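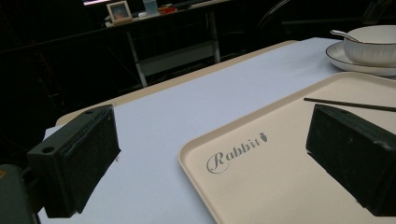

Issue 3, page 12

Section 3. Setting one place on a tray

This section tells how to prepare a Koster serving tray for one person who eats soup or rice at a covered table. It is the same work for the plain tray and for the tray with a printed word, such as the cream tray with "Rabbit" and the small carrot. Please read the cautions first if you will carry hot food.

3.1 What you need

One serving tray with raised rim
One bowl and its saucer
One ceramic spoon
One pair of chopsticks
One table cover, cloth or paper
A soft dry towel

3.2 Preparing the table

1. Wipe the tabletop and let it dry completely. Paper that is laid on a damp table becomes wavy and will tear when you pull it.

2. Lay the cover and smooth it with the flat hand from the middle to the sides. The cover does not have to reach every edge. A strip of bare table at the far side is acceptable, and on a table with rounded corners it is even easier to keep tidy.

3. Check that nothing is under the cover. A forgotten coin or a crumb is enough to make the tray rock.

Note: With the Durkard paper cover, put the shiny side down.

3.3 Placing the tray

4. Put the tray in front of the chair. All of its base must rest on the table. Leave free space beyond the tray for the bowl.

5. Turn the tray so that the printed word can be read by the person who sits. On a plain tray you may choose any direction.

6. Press lightly on each corner. If the tray moves, lift it and smooth the cover again. Do not push the tray over the cover, it will make folds.

3.4 Bowl, saucer and spoon

7. Set the saucer on the table, just beyond the far edge of the tray. The bowl goes on the saucer, never directly on a paper cover when it is full.

8. Put the spoon inside the bowl with the handle leaning out over the rim. For a left-handed guest turn the handle to the left.

9. Fill the bowl only after it stands in its place. The Zindine bowl holds 235 ml when it is filled to a comfortable level — please do not fill up to the rim line.

CAUTION: The tray is plastic. Do not put a pot or a pan from the stove on it, also not for a short moment. The print can be damaged and the surface can bend.

CAUTION: Ceramic spoons stay hot for a long time if they stand in soup. Tell this to children before they eat.

3.5 Chopsticks

10. Lay both chopsticks together on the tray, near the far rim. They may lie diagonal if the guest likes to pick them up in this way. Thin black chopsticks roll easily, so put them down last.

11. Look if both are of the same length. A single chopstick left on the tray during setting means the pair is not complete, and you should look in the drawer before you call the guest.

3.6 After the meal

12. Take away the bowl together with the saucer, then the chopsticks, then the tray. The cover stays until the end.

13. Wash the tray by hand in water of not more than 45 °C with a little soap. Do not use the rough side of the sponge on the printed word.

14. Dry the tray with the towel, also in the corner between rim and base, where water likes to stay. Store it flat or standing, but not under heavy plates.

Note: For the Poker tray, which has handles, steps 5 and 6 are different. See Section 4.

Text of this section: Sandamali Gazi. Revised in September.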